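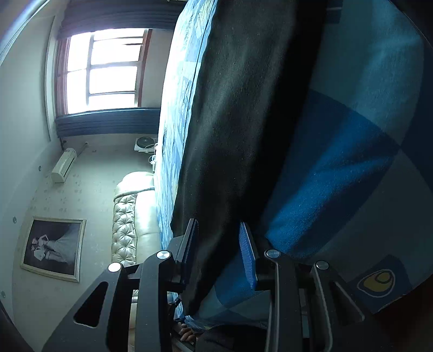 Trois semaines que j'ai le kit Sondine à la maison, et je ne sais toujours pas à qui on veut le vendre. Sur le site de Broldale, c'est une pince à main « pour apprendre à votre futur robot à ranger le linge ». Le futur robot n'est pas dans le carton, évidemment. Il est prévu pour novembre, sans année.

J'ai donc fait ce que demande la notice : des vêtements sur le lit, la pince en main, et on recommence. 200 prises pour un premier « profil textile ». J'en ai fait 61 mardi soir avant d'avoir mal au poignet.

Le noir sur fond sombre, l'appli n'aime pas. Sur mes 6 essais suivants avec des affaires noires, elle en a refusé la moitié, « contour insuffisant ». Le support (une certaine Judite Frade, très polie) me conseille d'allumer la lumière. Elle était allumée.

La mécanique, rien à dire, ça se referme bien droit et il n'y a pas de jeu. C'est le reste qui me gêne — l'abonnement surtout, qui démarre dès l'enregistrement du kit. On paie pour envoyer ses propres gestes.

Bernardo Matos, qui a testé le modèle d'avant, m'écrit que le profil devient utilisable à partir de 70 prises validées. Validées, donc pas les miennes. Je continue jusqu'à la fin du mois et après je renvoie, sauf miracle.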